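Planning a Small Robot Bench for Sandwich Work: What to Buy First and What to Leave for Later

By Lise Landry
March 31, 2019

A few readers who run snack counters and teaching kitchens have asked what it costs to put one arm on a bench and have it stack sandwiches. The arm is the part everyone prices first. In my experience it should be the fourth or fifth line on the sheet. These are the tips I give people before they send out for quotes.

Start with the table. Measure the top you already have and mark out the arm's reach on it with masking tape. Put the tray where the work will be done, then see what room is left on each side. If the arm has to stretch to get to the last ingredient, you need a bigger arm or a smaller layout, and the smaller layout is cheaper.

Buy practice food before you buy anything that moves. Model buns, patties and cheese hold their shape and can be dropped all day. Real tomato goes soft and you end up testing the tomato. Get spares of whatever is thinnest.

Spend money on holders. Pieces that stand on edge are easier for a two-finger gripper than pieces lying flat, and a clear plastic holder keeps them standing in the same spot each time. You can have holders cut at a local shop from a paper pattern. Order one, try it, then order the rest. I have a box of holders from Lopes that are all a little too narrow for a patty. I ordered 12 at once.

Set the ingredients along both sides of the tray and leave the middle clear.

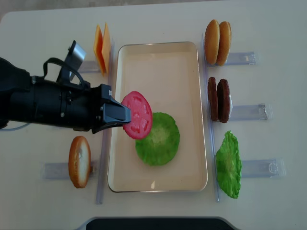
Tomato slice in the gripper, with cheese and a bun half on one side of the tray and buns, patties and lettuce on the other.

Choose the gripper for the worst item on the menu. A bun is easy. A thin slice needs fingers that close evenly and not too hard. Ask the seller to quote the gripper as a separate line, and ask what replacement fingers cost. On the last three quotes I read, the fingers were missing altogether.

Cables need a budget too. Get a longer one than you think and some straps to hold it to the arm. Walk the arm through its whole range by hand, if it allows that, before you tie anything down.

Now the sheet itself. My last bench, without the arm, came to $1,906. That covered a used table, the tray, holders, model food, cables, a power strip with a switch I could reach from the front, and a Flidar controller stand I could have done without. A plain shelf would hold the controller just as well. Shipping was included. My own hours were not, and you should write yours down even if no one is paying for them.

For the arm, get quotes from at least 2 sellers and make sure they cover the same things. Tirix quoted me with training and no mounting plate. Cusa quoted the plate and no training. Once I evened them up, the cheaper one was no longer cheaper. Ask about:

Mounting plate and bolts
Stop button and its cable
Software fees after the first year
Who pays freight on a repair
A loaner while yours is away

If you can rent, rent for a month. You will find out whether the layout is right, and you can change it without feeling bad about money already spent.

Plan the stacking order before you write up the tray size. Lettuce spreads wider than the bun under it, so allow space all the way around. A tray that fits the bun exactly is too small.
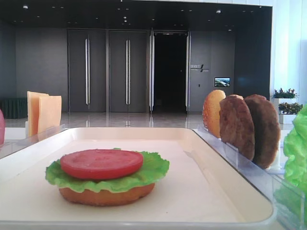
Bottom bun, lettuce and tomato so far. Leave room for the leaf.

Keep the rim low if your gripper has to come in from the side. A large tray is fine as long as the pieces on the far side are still within reach.

Hold back a tenth of the budget for the second round of holders. You will move something. I moved the cheese twice in August and each move meant a new piece of plastic and a wait at the cutting shop.

Last thing, check with your insurance before the arm arrives. Ours wanted a drawing of the bench and the stop button marked on it. It took an evening.

Last updated: two small corrections to the quote list

Comments

Jeferson Arruda
Good list. I would add a spare tray. We wore ours down where the bun goes and the replacement was a slightly different height, so everything had to be set again.

benchtop_mary
Did you glue the holders or screw them down?

Lise Landry
Double-sided tape while testing, screws after that. Jeferson, agreed on the tray, buy both from the same batch.

K. in Dayton
Renting was 4 weeks minimum near me. Still worth it.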